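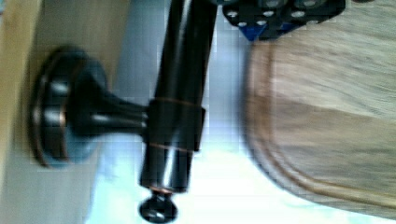
Aurel Onu
Thread on wall bars and worktops. Two jobs in one flat, same afternoon, same small box of tools. Mostly notes for myself, posted in case anyone has the same fittings.

2/
The bar first. Dark bronze finish, coppery where the edges catch the light, round stepped flange against a beige wall. It had developed play. Push down on the rod and the flange lifted from the wall at the top by the thickness of a bank card.

3/
Play in a bar like this comes from one of three places: the rod in its collar, the post on its bracket, or the bracket in the wall. Check in that order. People go straight for the wall and make new holes they didn't need.

4/
Rod in collar: hold the post still with one hand, twist the rod with the other. Mine turned slightly and had no sideways movement. Left alone.

5/
Post on bracket: there is a grub screw on the underside of the flange. It takes a small hex key. Use a proper one with square ends, not the rounded thing that has been in the kitchen drawer through three house moves. The screw is soft and will strip.

6/
Grub screw was a quarter turn loose. Tightened it, tested, still moving. So: bracket in wall.

7/
Backed the screw off, lifted the post away, and found the bracket held by two screws. The upper one was in a proper plug. The lower one was in a plug meant for something thinner, which had been spinning in its hole for some time judging by the dust.

8/
Replaced with a 7 mm plug and a 40 mm screw. Drill without hammer action if you are in plasterboard. Vacuum the hole before the plug goes in. I hold the nozzle under the bit with tape, which works well enough and saves wiping the skirting.

9/
Centre of the bar is 815 mm off the floor. I'd have put it higher. Moving it means filling, sanding and matching the wall colour, and the paint is an old Norska beige that Anca Surdu says was discontinued. It stays at 815.

10/
On the finish: no abrasive cream, no limescale spray, no vinegar. Bronze finishes are generally a thin dark layer and the acid goes through it at the rims first. Damp microfibre, then a dry one. Any wear then shows as a lighter ring and you can't rub it back to dark.

11/
Also no wax. Sebastian Radu waxed his and got a very handsome bar that left a brown line on every white towel for a month.

12/
Total for the bar: one plug, one screw, the better part of an hour including the search for the hex key. On to the kitchen.

13/
The worktop problem is a common one. Everything on it is used daily, so nothing can go in a cupboard, and the area left for chopping gets smaller every year. The answer is usually to stop sorting by type and sort by reach.

14/
My rule: hot appliances together at one side, things you drink from in a group, anything with a drawer where the drawer can open fully. Cutting board goes in whatever clear run is left, and that run is protected. Post does not get put down on it. Keys do not get put down on it.

15/
Took it all off first, wiped down, and put things back over the course of the afternoon. Halfway through you will want to stop. Don't stop there or it stays like that until October comes round again.

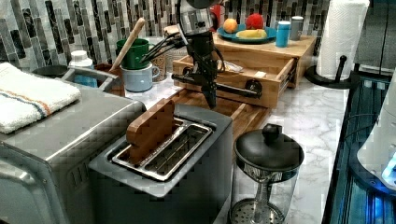 Worktop during the job: fruit on top of the wooden box, drawer out, toaster and toaster oven on the near side.

16/
The wooden box is the most useful object on the counter. It gives you a second level, so the fruit plate and the cups can sit up there, and the drawer takes the small flat things that otherwise end up under the fruit. Light butcher-block wood, black handle.

17/
Oil it, don't varnish it. Food-grade mineral oil, thin coat, leave overnight, wipe off the excess in the morning. Do the underside as well or it will cup. I used the Plunside one, which has no smell worth mentioning.

18/
Check the drawer has full travel before you settle the box in position. Pull it right out, then put a hand in as if reaching for something at the back. If your knuckles meet a toaster, the box is in the wrong place.

19/
Toaster and toaster oven near each other is fine for sockets, less fine for heat. Read the clearance in the manual for yours. If the manual has gone, the makers nearly all put them online as a PDF. I leave more than they ask for.

20/
The striped towel on top of the toaster oven is its resting place when the oven is off and only then. It moves before the oven goes on. I am considering a hook on the side of the cupboard so that this doesn't depend on memory.

21/
Pot stand lives with the cutting board. Both wood, both flat, both needed at the same moment, when you are holding something heavy and have one hand free at best. Previously it was in a drawer below the hob and the pan went down on the worktop instead. There is a mark.

22/
The grey plastic bin is for things that belong in another room. It gets carried out when full. Tetsuya Fukuda uses a paper bag for the same purpose and says a bag is better, as it looks temporary and you deal with it sooner. He may be right. I had the bin.

23/
Mugs: the ones in use stay out, the rest go up. I was strict about this and still ended with a green one and a light blue one on the counter, plus the cup with the lid. Acceptable.

24/
Wooden spoons upright in the holder, bowl end up. They dry properly that way. Stand the holder on a folded cloth overnight if it has drainage holes. Wash the holder too. Have a look in the bottom of yours now if you haven't for a while.

25/
Backsplash: narrow vertical mosaic in grey, white, black and smoky tones. Looks good, has a great deal of grout. Soft toothbrush, warm water, drop of washing-up liquid, work along the joints and not across them. Rinse twice. The white tiles show residue when dry and the black ones show it worse.

26/
Sealing the grout is a separate job. It needs a day to dry out after cleaning and I wasn't going to keep the kitchen out of use for that. Tamer Sleiman has half a bottle of Unulia sealer he has promised me, with the cap glued on by its own contents.

27/
Labels. Small, plain, white, stuck where you look when reaching and not where they look tidy. Clean the surface with a little alcohol first, on anything except oiled wood, where you want to put the label on before the oil and mask it.

28/
Clear chopping run after all this: 60 cm. I had hoped for more. A round loaf and a board fit, and there's space to put down a knife without it hanging over.

29/
Asked twice already, so: no, I would not mount a bar like the first one under the kitchen cupboards. The rod stands too far off the wall and you will hit it with every pan. There are flatter rails for that. Ene did one I quite like, square section, fixed from above.

30/
And yes, the hex key size varies by maker. Try the smallest that will turn the screw without slipping, and if it slips at all, go up one before you apply any force.

31/
Will add to this when the grout is sealed. The bar has had a wet bath towel's weight on it since and the flange is still flat to the wall.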